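We use cookies to remember your settings. Accept | Manage

The arm has reached the memory slots!

Last updated: 07/05/2022

Those of you who have been in the back half of the Ornton workshop lately will have seen the repair arm project spreading steadily along the bench. We've been calling it Dristia, after a list of suggestions on the whiteboard got out of hand, and the name has stuck. The aim is simple to say and a pain to do: we'd like an arm that can help strip down old desktop computers, starting with the memory, so that the parts can go into machines we rebuild and pass on.

The big step this spring was moving off the practice board. For months we had a bare motherboard clamped flat with nothing around it, and the arm got very good at that. A real case is another matter. There's the drive cage to steer round, the power supply, all those SATA cables wandering about, and only so much room for a wrist to turn. So we picked a Dell tower from the donations shelf, took the side off, laid it down on the slotted bed and started again from the beginning, slowly. 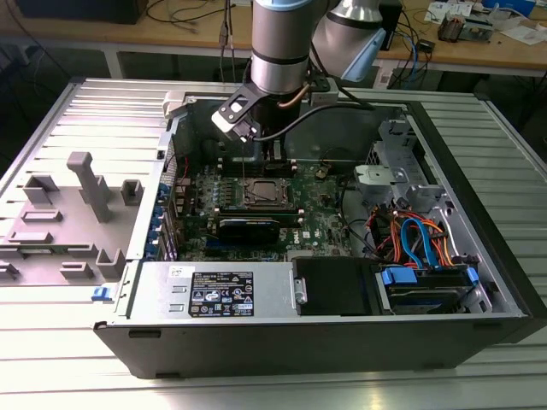

Getting the height right took most of our evenings. The first script came in at an angle and we had to stop it well short, so now it goes to a safe point over the case, straightens up, and only then comes down. We run the last 200 mm at a crawl. It's a bit like watching a kettle, but a very exciting kettle, and I for one can't look away from it!

We also logged every approach we tried on the practice board, 2292 of them by the time we packed it away, and the notes are in the Xavier folder on the shared drive if you fancy a read. Have a look at run 194 if you only look at one (bring a strong cup of tea). The plan is to do another 2000 inside proper cases before we let the arm loose on anything we'd be sad to break.

Still to sort out: the clips at the ends of the memory slots, which need pushing back before a stick will lift. One camp wants a second small tool for this and the other wants cleverer fingers on the gripper. Both are being drawn up in Novever, so come along and argue for your favourite. We could also do with more dead desktops, any make, the uglier the cabling the better. Please take the hard drives out first if there's anything on them you care about.

Next build night write-up will be in the July issue.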